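드리마 라운지 음료 디스펜서 점검표 (6월, 코멘트 포함)

수요일 오전 영업 전에 돌린 점검이에요. 양식은 나스텐에서 받은 걸 그대로 쓰고, 칸이 좁아서 하고 싶은 말은 밑에 길게 풀어 썼습니다. 다음 당번분은 코멘트까지 꼭 읽어 주세요!

1. 테이블 수평과 흔들림: 양호
높이 75센티짜리 흰 테이블 그대로 씁니다. 네 귀퉁이를 손으로 눌러 봤는데 덜컹거림은 없었어요.

2. 꼭지 레버 복귀: 양호
짙은 색 통 쪽 레버가 지난달에 좀 뻑뻑했잖아요. 이번엔 손을 떼면 바로 돌아옵니다. 레버는 끝까지 당겼다가 놓아 보세요. 살짝만 건드리고 체크하면 안 돼요.

3. 꼭지 아래 물방울: 재확인
컵을 받쳐 두고 2분 기다리는 항목입니다. 컵은 꼭 꼭지 바로 밑, 받침망 한가운데에 놓아 주세요.

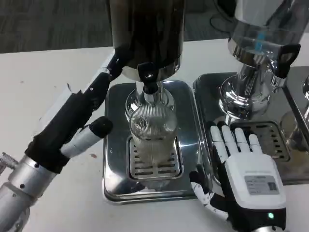

3번 항목: 꼭지 바로 아래에 놓은 투명 컵

저는 한 방울 봤어요. 애매해서 양호라고 못 쓰고 재확인으로 남겼습니다. 오후 당번분이 한 번 더 봐 주시면 고맙겠어요.

4. 물받이와 받침망: 조치 필요
제일 잔소리하고 싶은 항목이에요 (죄송해요, 매번). 겉은 반짝반짝한데 받침망 틈새에 찌꺼기가 남는 일이 많아요. 행주로 쓱 닦고 끝내지 말고 망을 들어내서 솔로 문질러 주세요. 틈새가 가로로 길어서 솔도 같은 방향으로 움직이는 게 편합니다.
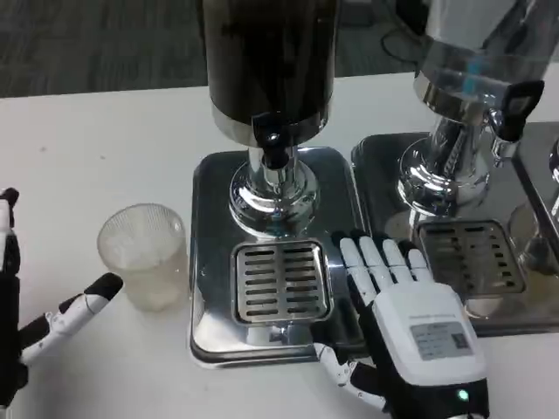
솔은 싱크대 밑 파란 바구니에 있고, 세제는 병에 적힌 대로 희석하면 됩니다. 헹굼은 2회요. 한 번만 헹구면 거품 냄새가 은근히 남더라고요. 다 마르면 망 방향을 맞춰서 다시 끼우고, 삐뚤게 들어가서 컵이 기우뚱하지 않는지까지 봐 주세요.

5. 전선과 통로: 주의
기기 뒤쪽으로 지나가는 선은 테이블 밖으로 늘어지지 않게 안쪽으로 밀어 두기. 바닥이 카펫이라 음료를 쏟으면 얼룩이 오래갑니다. 제가 한 번 해 봐서 알아요, 흑흑.

6. 컵: 양호
265밀리 투명 컵만 씁니다. 금 간 컵은 아깝다고 다시 넣지 말고 바로 버려 주세요.

7. 거름망: 교체 검토
둥근 철망 거름망은 밝은 쪽으로 들고 테두리부터 보세요. 테두리가 벌어졌거나 철사 끝이 튀어나왔으면 쓰지 않습니다. 망 사이에 어두운 데가 보이면 솔질부터 하고, 그래도 그대로면 교체 칸에 표시해 주세요.

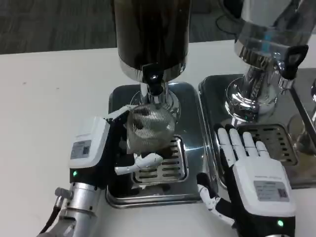 신금옥: 거름망은 솔질하기 전에 미지근한 물에 담가 두면 훨씬 수월해요. 그리고 교체 검토라고만 쓰면 주문이 안 들어가니까 스키들로 주문서에도 한 줄 적어 주세요.

앗, 주문서는 깜빡했네요. 오늘 퇴근 전에 적어 둘게요. 담가 두는 것도 다음 점검표 7번에 넣겠습니다. 3번 재확인 결과는 이 밑에 이어서 써 주세요.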